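Tundham takes in mixed boxes of small household goods, sorts them, and sends them back out in an order that somebody can use. Most of what we handle comes from storage units, house clearances, school lost-and-found rooms and stores that have closed. The work is plain and there's a lot of it.

## How we started

Catríona Cronin opened the first sorting room in the back half of a former carpet store. She had been working for a house clearance firm, Cronin & Daughter, that her mother ran until she retired. The clearance crews were good with furniture and paperwork. What slowed them down was the last layer of every house: the drawer contents, the toy chest, the single socks, the jar of hooks and batteries. It went into boxes marked MISC and the boxes sat in the van.

Catríona rented the room to deal with those boxes. Other clearance firms heard about it and asked to send theirs. The first outside customer was Hilico, a storage company with units on both sides of the river, and they are still with us. We moved to our present building when the carpet store was sold. It has a loading door at each end, which was the main reason for choosing it, and 2000 square feet of shelving upstairs.

The company now employs 11 people, all on regular hours.

## What we take

We sort toys and building blocks, clothing and footwear, kitchen tools, stationery, small hardware, craft supplies and sports gear. If it fits in a tote and isn't dangerous, the answer is usually yes.

We don't take food, medicine, paint, car parts or anything with fuel in it. Loose batteries are fine if the box says so on the outside. Jewelry and cash do turn up. They are bagged, logged and returned to the customer unopened, with the slip number of the box they came from.

Large furniture should go to a clearance firm. We can give you names.

## How a box is handled

Every box gets a slip when it arrives, and the slip stays with the contents until they leave the building. The box is tipped into a bin and spread out. Clear trash goes first. After that the items go by type, then by condition, and the last pass is for pairs and sets.

Customers choose how far they want us to go. A basic sort puts everything into broad types and stops there. A full sort matches socks and gloves, puts building blocks with their own kind, tests anything with a switch, and lists the results on a sheet. Most schools ask for the basic sort and most resale stores ask for the full one.

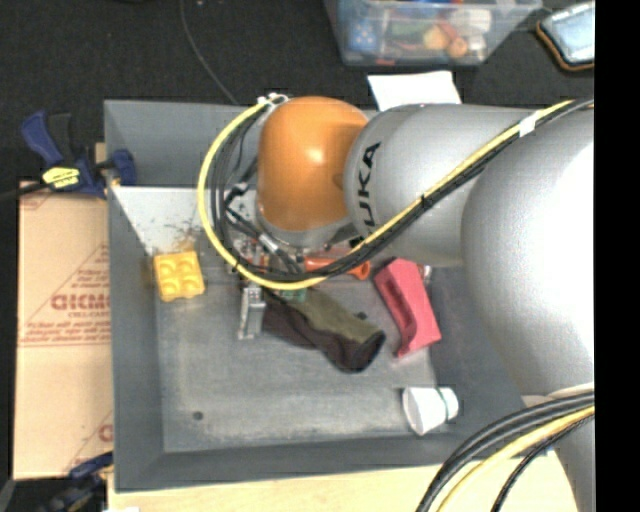

**Bláthnaid Duggan**
*Floor Lead, Mixed Goods*

I've run the mixed goods floor since we moved into this building, and I was asked to write the part of this page about the bins, as they are what visitors want to talk about.

We use deep gray ones with sloping walls. We tried flat tables first. Things roll off tables, and small pieces end up under the feet of whoever is working. In a deep bin everything stays in, and the slope brings round items back toward the floor of the bin where they can be reached. The floors get scuffed. We replace a bin when it cracks and not before.

The number of things in a bin matters more than people expect. A bin filled to the top is slow, because every item has to be dug out from under another one. We keep the contents to a scatter, so that most things can be seen without moving anything else. There is nearly always some overlap even so. Cloth is the usual cause. A sock lying across the middle of a bin can hide a small object completely, or leave a bit of green showing that could be anything, and you don't know what it is until the sock comes out. The rule on my floor is cloth first, then whatever was under it.

Socks have their own problems. Dark ones are the worst. Olive, brown and black look alike under the lights, and a sock with two colors on it gets put down as two different socks depending on which side is up. We turn each one over before it's matched. Singles are held for the length of the job, and at the end they go back to the customer in a separate bag, because sometimes the other one is still in a drawer at home.

Yellow blocks are easy. Any bright plastic is easy. You can find a yellow block in the corner of your eye, and I start new people on toy lots for that reason. The rounded shapes on top of a block tell you which set it belongs to, and after a few weeks you can do that by feel. Reflective things take longer. A shiny panel or a piece of foil picks up the color of whatever is next to it, so it needs to be lifted and looked at from both sides before anyone decides what it is. Stains are written on the slip. We don't clean things unless cleaning has been ordered.

I would ask customers for one thing. Please don't pack wet items with dry ones. One damp towel at the bottom of a box can spoil the whole lot, and we have to charge for the disposal.

## The people

**Catríona Cronin** owns the company and still does the first visit for any new account.

**Niamh Ó Dubhghaill** looks after bookings and accounts. If you've phoned us, you have probably spoken to her. She also wrote the item list that the floor works from, which currently has 271 types on it. "Spoon, wooden" and "spoon, other" are separate types, after a long discussion.

**Tyson Gill** runs collections and deliveries. He plans the van routes the afternoon before, so changes to an address need to reach him by lunchtime.

**Yasmine Chraibi** manages clothing and textiles upstairs, including all the repair work. She trained as a tailor and can put a zipper back into most things.

**Bláthnaid Duggan** leads the mixed goods floor, as above.

## Where things go afterward

Sorted goods belong to the customer until the customer says otherwise. Many people want everything back. Others keep one or two categories and release the rest to us, and we pass those on to resale stores and to the Dristen toy library, which takes complete sets and clean soft toys. Whatever can't be used goes to recycling by material.

We handled around 1650 boxes this year. The busy stretch is always December, with schools emptying their lost-and-found shelves before the break and storage customers trying to finish before their rent renews. If your boxes can wait until the new year, they'll come back to you sooner.

## Visiting and booking

Visitors are welcome by appointment. Wear closed shoes, and leave coats and bags in the lockers by the front office so that nothing of yours ends up in a bin. It has happened. Niamh can arrange a time and will send directions, as the street entrance is easy to miss and most map apps bring you to the rear loading door.

To book a sort, tell us how many boxes you have, what you think is in them, and whether you want the basic or the full service. A guess at the contents is fine. Prices are set per box and confirmed in writing before collection. Slips are kept on file after a job is closed, so if something seems to be missing, give us the slip number and we can look it up.

*Page updated 29th December*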